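Penalty Shootouts in the Strickland Youth Cup: Does Kicking First Matter?

Student project report by Amos Ridgeway

The question for this project was whether the team that kicks first in a penalty shootout wins more often. I picked it after Grillenside lost a semifinal on penalties in November, when most of the players blamed the coin toss.
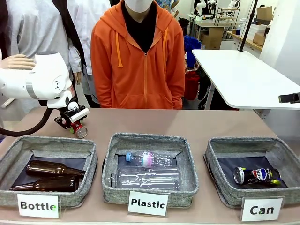

Last changed: Jan 19, 2024

My data came from the match sheets of the Strickland Youth Cup. The sheets list every kick in order, with the name of the kicker and whether the kick was scored, saved or missed. I typed in 126 kicks. Two shootouts had pages missing, so I left them out completely.

I used a spreadsheet with one row per kick. The columns were team, kick number, first or second team, and result. I added a column later for kicks where a miss would have ended the match, which meant going back through all the sheets again. That took longer than the rest of the typing.
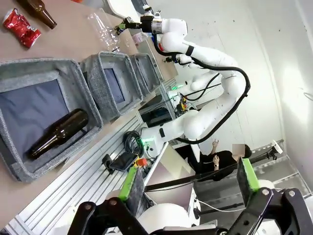
The first team did win more of the shootouts, but the gap was small. With this few matches, one result going the other way would have changed the picture a lot. I do not think the data shows a real advantage.

The clearer result was about pressure. Kicks that had to be scored to stay in the match went in less often than the others. The fourth kick was the worst one for both teams. My coach at Wirnora thinks teams save their best kicker for the fifth - so the fourth is often a defender who has not practiced much. The sheets do not give positions, and I could not check this.

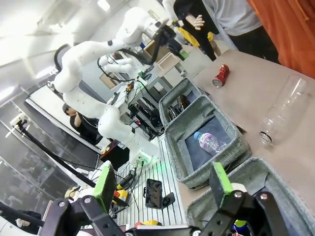
There were some problems with the method. The referees did not all mark saves and misses the same way. In seven cases I could not tell which it was, and I counted those as not scored. The match sheets also say nothing about the weather or the state of the field. The Grirkavo ground has a slope at one end, and I would have liked to know which goal was used there.

If I did this again I would add the girls' cup and ask the referees to write down who won the toss and what they chose. At the moment the sheets only show who kicked first.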